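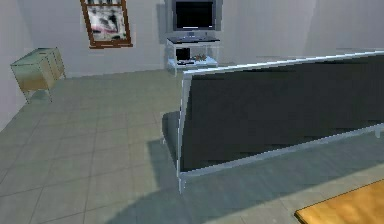 Simulated living room, low-resolution render: TV stand and small cabinet at the back, the large dark panel across the right half.

Home Projects Reports Partners Contact

Vellska indoor planning software
Progress report to Gukano, for the period ending November
Prepared by Shireen Ngcobo, Cosimden

Where we are

The short version for anyone reading this between meetings: the simulator works, the perception module works most of the time, and the planner has stopped driving through furniture it has already been told about. We are one milestone ahead on tooling and one behind on perception, and we would prefer that you did not average them.

You asked in your last letter for less architecture and more evidence. The architecture section has been cut to a paragraph, over the objections of the person who wrote it.

Perception

The living room set is where most of the effort went. It now has 632 room layouts, each with floor tiles, plain walls and a handful of furniture in places where a reasonable household might put it, plus a smaller number where no reasonable household would. Our first detector did very well on the reasonable ones. It did well partly by assuming that anything large, flat and dark was a television, and that televisions belong against walls. Put a big dark panel in the middle of a room, seen from behind, and it reported a television a long way off and a great deal of free floor.

Naledi Mabuza rewrote the depth fusion step so that the class label no longer gets a vote on distance. The panel can be called a television, a partition or a wardrobe for all the planner cares, provided it is put in the right place. Layouts with large slanted obstacles went from our worst group to somewhere in the middle, and the middle is a place we are happy to be seen in.

Shadows are the remaining embarrassment. A broad soft shadow on pale tile still gets marked as an obstacle in a good many layouts, and the planner then takes a polite detour around nothing. This is safe. It is also slow, and it looks odd in demonstrations. We tried raising the confidence threshold, which cured the shadows and also cured the detector of noticing thin metal legs. The threshold has gone back to where it was. Naledi is now training on pairs of renders that differ only in the position of the light, 3,000 pairs in all, and early runs are encouraging enough to mention but not enough to plot.

Low resolution is deliberate. Ilham Nasution argued for keeping the renders small and blocky so the software would have to cope with the kind of image a cheap camera gives. The cost is that small items on shelves are mush. For navigation we do not mind. For the fetch tasks in the second phase we will mind very much, and the budget line for higher-resolution rendering should stay where it is, please.

Planning

Khanyisile Moodley finished the new local planner, and it has replaced the old one everywhere except in one test script that nobody on the team will admit to owning. The planner now keeps a memory of space it cannot currently see. The old version treated the area behind a tall obstacle as empty, on the cheerful principle that nothing had been reported there. The new one treats it as unknown and slows down at the corner.

Slowing down has a price. Median route time across the living room set went up, and in the tightest layouts the planner sometimes stops to think for 2 seconds before committing to a gap. We traced most of the delay to the map being rebuilt from scratch each time the view changes. Incremental updates are written and half tested – the other half fails, consistently, which is at least a help in finding out why.

Tooling

This is the section where we look good. Zinhle Hlongwane built the replay viewer we promised for next quarter. It takes any logged run and shows the rendered view, the map and the planner's decision on one timeline, and it lets you change a single parameter and rerun from that point. Bug reports have gone from a paragraph of feelings to a link.

The nightly run now covers 700 episodes and finishes before people arrive, except on Saturday, when it competes with the backup job and loses. Both jobs were scheduled by me.

Architecture, in one paragraph

Perception publishes a map, the planner reads it, control follows the path, and all of them log to the same place. They used to log to different places with different clocks. A diagram is available on request.

Money and people

Spending is under plan, mainly because Stubbs delivered the rendering licenses late and invoiced later still. We expect to catch up next period and would ask that the underspend be carried over. No changes to the team.

Next period

Incremental map updates, finished this time. A shadow result with error bars. Kitchen layouts, beginning with narrow ones, where turning around is a decision. We also owe you the written comparison of the old and new planners. The numbers exist, and Khanyisile has started the text twice.

One thing we need from Gukano: a decision on whether glass tables are in scope. Perception would like them out and planning would like to know either way before the kitchen set is frozen.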